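How do you lay out a small snack table so it doesn't turn into a mess?

Posted in Home & Kitchen > Serving and Storage

Trillix

Hi all, hoping somebody with more patience than me can weigh in. I'm in charge of the snack table for our Friday get-togethers at the community rooms in Zinotdale. Small stuff: sandwiches, some packaged baked things, chips and crackers, cold drinks. I have one brown folding table (well, I have two, but one has a leg I don't trust) and for the last couple months I've just been putting everything out wherever it lands. By the time people show up there are drinks behind the sandwiches and everybody is reaching over everybody.

What I've got so far is a bunch of round woven baskets, the shallow kind, plus a couple of plain white trays and a little wire rack I used to keep mail in. My budget for more containers is 23 dollars, and I'd love to not spend all of it. My mother-in-law says sandwiches belong in a basket and that trays look like a hospital. I had them on trays because trays wipe clean. So that's one thing I'd like settled! The other is whether bagged baked goods should stand up or lie flat, because lying flat they slide all over each other and the bottom ones get squashed.

I'm not trying to win a prize. I just want people to be able to find the food and get out of the way of the next person. Any ideas?

Dénes Bozsik

Oh, I love this kind of problem. I did the refreshments for a quilting show two years running and I have opinions (sorry in advance).

First, stand the baked goods up, or at least get them off the table. Your mail rack is perfect for it. One bag per level and nothing gets flattened, and people can see what they're taking without pawing through a heap. I use a white wire one and put it at a corner, with a basket and a tray next to it and a good strip of bare table in between. That bare strip matters more than you'd think. People put a hand down there, or a napkin, or their phone, and if you don't leave them a spot they'll put it in the food. 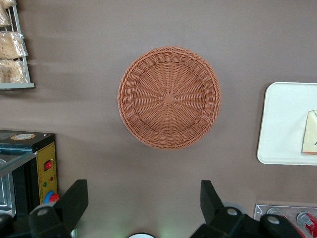
As for the basket question, your mother-in-law and I would get along. Wedge sandwiches look lovely in a woven basket, and the raised rim keeps them from wandering. But line it! Parchment, a cloth napkin, a paper doily, whatever's in the drawer. Crumbs get down into the weave and you will be in there with a toothbrush, ask me how I know. If they're wrapped you can skip the liner. Keep the tray for when you're still moving things across from the kitchen, then pull it off the table once everything has a home.

Also put the drinks at the back, always. They're tall, so they show up fine from the front, and if one goes over it's not going over onto the bread.

Don't buy anything yet. Try it once with what you have and see what annoys you.

Wultach

baskets. trays are for the oven

Pirzada

I'd agree with most of what Dénes said, but I'd spend a little of that 23 dollars on one thing, and that's a stepped stand for the drinks. The clear acrylic ones are nice because they don't look like furniture. Two steps is plenty. Back row goes up on the high step, front row on the low one, and every label is showing so you don't get people lifting bottles to see what's behind. I put Coke on mine, since it's what goes first with our crowd. Mine came secondhand, and it's been washed more times than some of my plates.

Then I'd work from the back forward. Drinks stand in the middle of the far side, small packaged snacks in a tray off in one corner, sandwiches in a round basket on the other side, and one big tray in the very center with nothing in it.

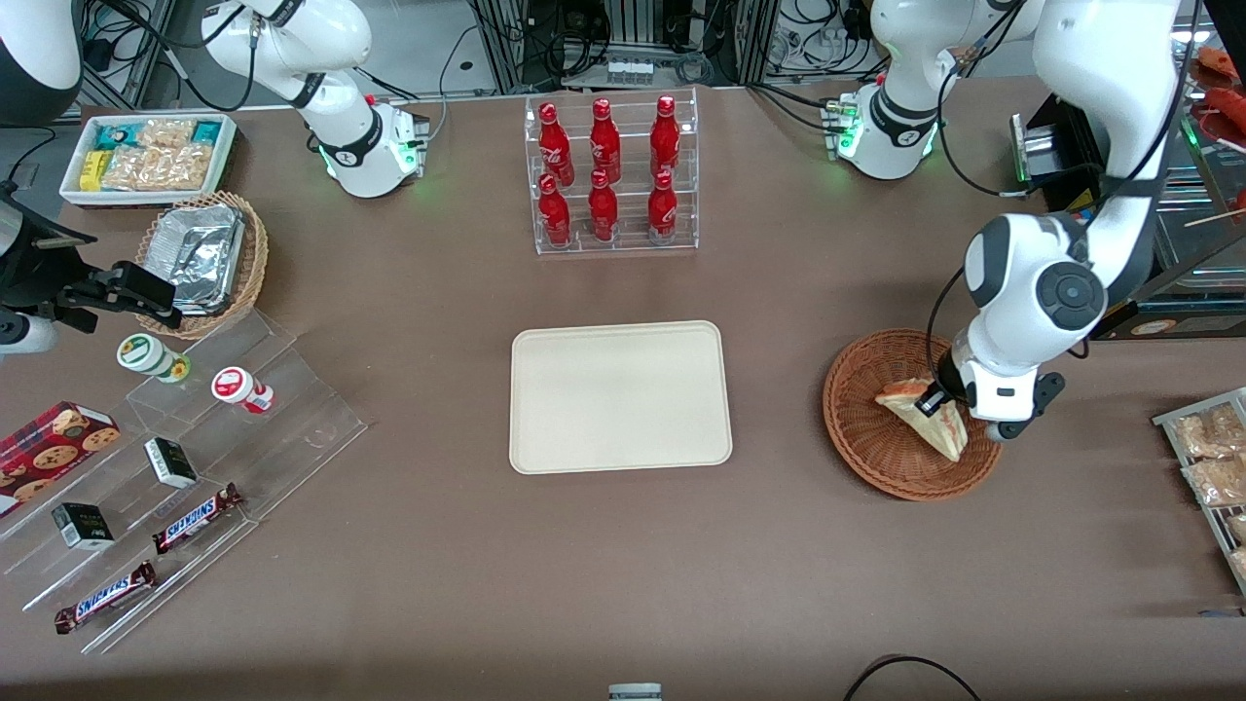 The empty tray is my favorite trick, and I got it from my aunt. People use it to build their own little selection before they carry it off, and if a bag tears or somebody changes their mind, it goes there and not back in with the clean stuff. Cream or white is best so you can see when it wants a wipe.

One place I'd part ways with Dénes is the liner. Cloth napkins slide around in those shallow baskets and end up half out over the side. Cut a circle of parchment a bit smaller than the base and it'll stay put.

If you've got foil containers, stack them in a basket too, an oval one if you have it. It holds the stack together and you can carry the whole lot in one trip.

Trillix

Thank you both (and Wultach, noted). Mail rack is getting washed tonight. I found a two-step stand at the thrift store for less than I expected, so I still have money left for parchment. Will try the empty tray in the middle on Friday, though I give it ten minutes before somebody parks a coffee cup on it.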